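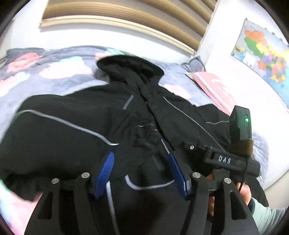
A **hooded jacket** is an outer garment for the upper body with sleeves, a front opening and a hood joined to the neckline. The hood may be sewn in permanently or attached with a zipper, snaps or buttons. Hooded jackets are made in many weights, from single-layer windbreakers to padded winter coats, and are worn for weather protection, sport, work and everyday use.

This article covers the construction of the garment and its household care, including laying out, folding and storage. For pullover garments with a hood, see *Hooded sweatshirt*.

## Construction

### Body and front opening

The body is normally cut as a back panel and two front panels. The front panels meet at an opening that runs from the neck to the hem and is closed by a zipper, snaps, buttons or a combination of these. On many winter models a strip of fabric called a storm flap covers the zipper and is held down by snaps or by hook-and-loop tape. A second flap may be sewn inside to keep wind from passing through the zipper teeth.

The hem is either straight, elasticated or fitted with a drawcord. Jackets intended for skiing often have an inner skirt of stretch fabric that closes around the waist separately from the outer shell.

### Hood

Two hood patterns are in common use. The two-panel hood has one seam running over the top of the head from the forehead to the nape. The three-panel hood has a center strip between two side pieces, follows the head more closely and uses more fabric. The rim may be plain, bound, stiffened or gathered with a cord. A hood lined in the same fabric as the body keeps its shape better when the garment is laid flat, though it is slower to dry.

Detachable hoods are usually stored with the jacket. A hood put away on its own is easily lost, and replacements are seldom sold separately.

### Sleeves

Sleeves are set-in or raglan. A set-in sleeve joins the body at a seam around the armhole. A raglan sleeve continues to the neckline and is joined by a diagonal seam from the underarm. The cuff may be elasticated, knitted or closed with an adjustable tab.

### Piping and trim

Piping is a narrow strip of folded fabric, sometimes filled with cord, which is caught in a seam so that a thin raised line shows on the outside. It marks the division between panels and adds some stiffness along the seam. Light gray piping on a black or navy shell is a frequent combination. Reflective piping is a separate material with a coated surface and should not be assumed from color alone; pale gray trim that looks similar in daylight may have no reflective coating.

Piping wears faster than the surrounding cloth, as it stands above the surface. The first places to fray are the outer sleeve and the pocket edge.

## Materials

| Layer | Common materials | Notes |
|---|---|---|
| Shell | Nylon, polyester, cotton blends | May carry a water-repellent finish |
| Insulation | Polyester fill, down, fleece | Omitted in light jackets |
| Lining | Polyester taffeta, mesh, brushed knit | Mesh is lighter but snags |
| Trim | Woven tape, piping, coated strip | Often a contrasting color |

Dark shells hide soiling but show lint and dust. They can also develop pale lines along hard creases, most visibly in cotton blends.

## Care

### Preparation

Pockets are emptied and all fasteners closed before washing. An open zipper can damage the lining and other items in the load. Drawcords are tied off or tucked in. The garment is turned inside out if it has printed or coated trim.

### Washing and drying

The care label takes precedence over general advice. Polyester-filled jackets usually tolerate a gentle machine cycle. Down jackets need a detergent made for down and repeated rinsing. Fabric softener leaves a film that reduces water repellency -- it is best avoided on any treated shell.

Drying must be complete before storage. The hood, the cuffs and the area behind the pockets dry last and are checked by hand.

## Laying out and folding

A bed is the surface most often used for folding a large jacket at home. The garment is placed face up with the hood at the top, and the sleeves are spread to each side. Bunched fabric at the middle of the body is smoothed toward the hem, working from the neck down. On a soft mattress the lower part tends to sag over the edge, so the jacket is moved well in from the side before folding starts.

Two methods are widely described.

**Flat fold.** The front is closed. Each sleeve is brought across the chest, and the sides are turned in by a third of the body width. The hood is folded down over the collar area, and the hem is brought up to meet it. The result is a rectangle suited to a shelf or drawer.

**Hood pack.** The sleeves and sides are folded in as above and the body is rolled from the hem toward the neck. The roll is then pushed into the hood, and the rim is pulled around it. The bundle is compact and holds together without a strap, but the method works poorly with thick insulation or a shallow hood.

In *Mistlow Household Notes*, Lina Tannous recommends the flat fold for jackets with piping and reserves the hood pack for travel. Her objection is that tight rolling bends the piping across its length and leaves a kink that pressing does not always remove.

## Storage

Short-term storage is on a wide hanger or a hook. A narrow hook placed inside the hood distorts the rim over time; the hanging loop at the neck is the correct point of support. Insulated jackets are stored uncompressed between seasons. In cold regions they commonly come back into use in November, and a day of airing is enough to restore most polyester fill.

## See also

- Anorak
- Parka
- Piping (sewing)
- Windbreaker

*Last revised April 25, 2026*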